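Living With Hemophilia, One Saturday at a Time

The first thing Przemysław Pawlak does at the Cloltport family weekend is put out name tags. He has severe hemophilia A, and he came to his first weekend at 16, mostly because his mother had already paid for the room.

"I had never met another kid who did his own infusions," he says. "There were 3 of us at one table comparing veins." 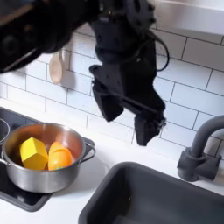

The weekend now draws around 200 people every July. Mornings are for talks on joint bleeds, physical therapy and insurance paperwork. Afternoons are looser. Parents of newly diagnosed babies tend to end up in the Lolero Room, where a nurse answers questions until dinner - and often after it.

School comes up more than anything else. Parents want to know what to tell a gym teacher, who should keep the factor, and when a bump on the head means a trip to the emergency room.

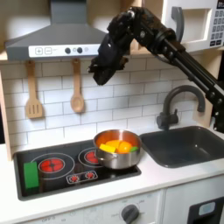
Pestura Bleeding Disorders Network - Family Support Team

Pawlak runs the teen session himself. He keeps slides out of it. The group talks about dating, summer jobs and how to travel with a cooler bag, and parents wait outside.

Travel grants of up to $500 are open to first-time families. Applications close two weeks before the weekend, and siblings can be included on the same form.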